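How to write a review of a political memoir

Posted 7 February 2020 by Yến Ninh

Pukarau takes reviews from readers all year, and a good share of them are of books by people who hold office or used to. These are harder to review than novels. The reader already has a view of the author, and often so do you. The steps below are the ones I go through with new reviewers before they send anything in.

Step 1. Read the book before reading about it

Leave the newspaper extracts alone until you have finished. Extracts are chosen for the row they will cause, and once you have read one it is hard to see the rest of the chapter. Publishers' notes do less harm, but they will put phrases in your head that end up in your copy.

Keep a sheet of paper inside the back cover and write down page numbers as you go, with a word or two beside each. Don't underline if it is one of our review copies, as they go on to the next reader.
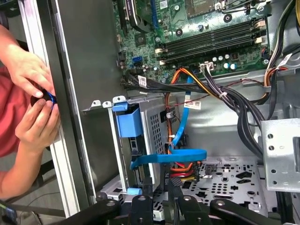 Black part with a blue ring, beside an open computer case.

Step 2. Sort out what kind of book it is

Some political memoirs are written to settle accounts after a career, and some are written to start a campaign. Imelda Estrella's The Long Division, which Trendach published in October, is plainly the second kind. The childhood takes up 60 pages, the council years get a single chapter, and the last third is a list of policies. Knowing this helps you judge it fairly. A campaign book that leaves out old quarrels has done what it set out to do, and you can say so and still find it dull.

Look at the acknowledgements too. If a co-writer is thanked, mention it once and move on.

Step 3. Check three claims

Pick three statements of fact from different parts of the book and look them up. Votes are the easiest, because the record is public and gives a date. Figures for spending or jobs take longer – give yourself an evening. If all three hold up there is no need to mention it. If one doesn't, quote the sentence in full, give the page and say what the record shows. Do not guess at why the author got it wrong.
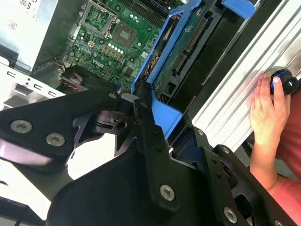
Step 4. Write the first draft

We ask for 1000 words, or up to 2000 if you are covering two books together. Start with something the book says. Reviews that open with a paragraph on the state of politics nearly always lose that paragraph in editing, so you may as well save yourself the work.

By the end of the second paragraph the reader should know who the author is, which office they held and what period is covered. After that the order is up to you. Quote at least twice, and make one of the quotations long enough to show how the prose sounds. Khải Khổng's review of Ahmadpour did this well: he gave a whole paragraph about a late-night committee sitting and then wrote only two sentences of his own about it.
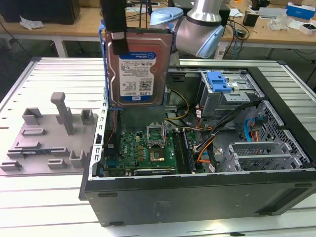
Keep your own politics in view but off to one side. If you campaigned for the author, or against them, put a line at the foot of the review. The same goes if you have met them. Having voted one way or the other does not need declaring.

Step 5. Cut it

Leave the draft overnight. Then take out the following:

Any sentence that would be true of every political memoir.
"Timely", "candid" and "must-read".
Predictions about the next election.
Chapter-by-chapter summary past the halfway point.

Read what is left aloud. Hằng Lục, who edits the magazine Oven, allows her reviewers seven adjectives in a whole piece. We don't go that far.

Step 6. Send it in

Paste the text into the body of an email, with the title, author, publisher and page count on the first line. Page references go in brackets and will be removed before publication. Loan Hứa replies to everything, usually within a fortnight, and will send back a marked copy if changes are needed.

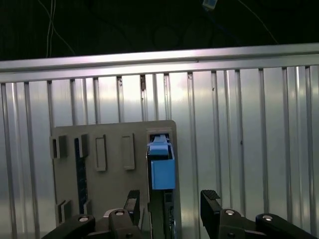

Metal rail and ribbed wall, with thin white cables.

If your review is turned down you are free to offer it elsewhere straight away. Please post the book back either way.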